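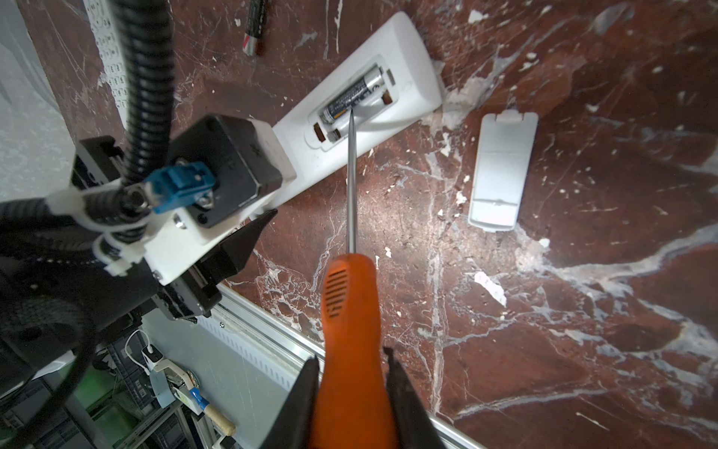 Nelville Household Battery Collection
Interim progress report to the Loredora Fund
Covering the period through the end of November

Summary

The grant pays for collection points where residents of Nelville can drop off used household batteries, for the safe transport of those batteries to a sorting facility, and for printed and in-person information on which batteries go where. Four collection points are open and in regular use. A fifth, at the Andrade Street library branch, is delayed. Nearly 600 pounds of batteries had been collected by the end of the reporting period. Spending is within the approved budget, with one line running over and one running under, as explained below.

Collection points

The open sites are the town hall lobby, the main library, the hardware store on Mill Road and the transfer station. Each has a steel cabinet with separate bins for alkaline, rechargeable and button cells, and a roll of clear tape on a chain for covering terminals. The tape was not in the original plan. We added it after the first pickup, when the hauler returned a drum because lithium cells had been put in with bare contacts.

The hardware store takes in the most by a wide margin. People are already there to buy new batteries and many bring the old ones along. The town hall site is the slowest. The cabinet stands behind the door to the permit counter and visitors walk past it. We have asked to move it next to the main entrance and expect an answer before the next quarter.

The Andrade Street branch has not opened its collection point. The fire marshal asked for a cabinet with a self-closing lid because the only available spot is in a hallway that serves as an exit route. The replacement cabinet has been ordered. The supplier has changed the delivery date twice, and we are no longer planning around any date it gives us. The original cabinet is in storage at the transfer station and will be used as a spare.

Transport and sorting

Vamix picks up from all open sites on Wednesday mornings, every other week. The first month was uneven. Two pickups were missed because the driver arrived at the main library before the loading door was unlocked. The library now leaves the drums in the side vestibule the evening before, and there have been no missed pickups under that arrangement.

Vamix weighs each drum at its yard and sends us a slip. We asked for weights by battery type, as described in our application, but for now the slips give only a total per site. Vamix says its sorting line can report by type once our drums are coded separately, and the labels for that have been printed. The final report should be able to break the total down. This one cannot.

Contamination is moderate. The most common wrong items are phone chargers, flashlight bulbs and whole devices with the batteries still inside, mostly toys, clocks and remote controls. Site staff pull these out when they see them. Where the battery door is held by a small screw, residents often do not have a screwdriver that fits, and they drop off the whole thing. We have put a small Phillips driver at the hardware store counter for people to borrow. It gets used, and the clerks report fewer whole devices in the bins. We would like to do the same at the main library.

Public information

The printed guide was mailed with the fall water bill. It covers which batteries are accepted, how to tape terminals, how to store used batteries at home until there are enough to make a trip worthwhile, and why swollen or leaking cells should go straight to the transfer station. A Spanish version is available at the libraries and will go into the spring mailing.

The first draft of the guide said that all alkaline batteries must be taped. That is stricter than Vamix requires for ordinary AA and AAA cells, and we corrected it before printing. The town website carried the draft wording for several weeks and has since been updated. Some residents are still taping everything, which does no harm.

The most frequent question at the sites is about car batteries. We do not take them. Staff have a card listing the auto parts stores that do.

School visits were planned for this period and did not happen. The district asked us to wait until after winter testing. The lesson materials are finished.

Budget

Cabinets and signs came in under the approved amount, as the town public works crew installed them during regular hours. Transport is over. Vamix charges a minimum fee per stop, and at the slower sites the drums are often less than half full when they are picked up. We propose to move the slower sites to a monthly pickup, which would bring the line back to plan. No change to the total award is requested. A line-by-line statement is attached.

Next period

Open the Andrade Street site once the cabinet arrives.
Move the town hall cabinet, if approved.
Begin reporting weights by battery type.
Carry out the school visits.
Settle the monthly pickup schedule with Vamix in writing.

We also ask the Fund to confirm whether the cost of the self-closing cabinet may be charged to the equipment line, or whether a separate request is needed. The invoice is due on delivery.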